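Stacking in simulation: what should count as "grasped" in the acceptance rules?

Posted by Todano, 1/15/20

We are writing a test procedure for a cube stacking task, red onto green, run in simulation before anything goes to the cell. The current draft passes a grasp when both fingers report contact. Reviewers want a stricter rule. Is there accepted practice? We run 20 trials per build and read the wrist view only for spot checks.

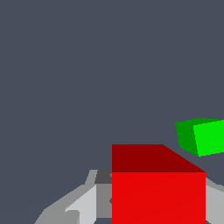

Wrist view, red cube between the gripper parts, green cube behind at an angle.

Asger Kárason

Contact flags alone are too weak. Simulated contacts flicker, and one time step of contact on each finger passes your draft rule. Ours reads: contact on both fingers held for 8 consecutive steps, then a lift, then the same check again. Write the lift height into the procedure and log the solver settings and random seed with every trial. Do not accept on the wrist view. It can show a cube between the fingers with no load on either one.

Sydorenko

just use the gripper width, works fine for me

Dustix

Width works if all cubes are one size. State the tolerance. Also fix the yaw range of the target cube in the document. We left it open and had to rerun 6 builds in July.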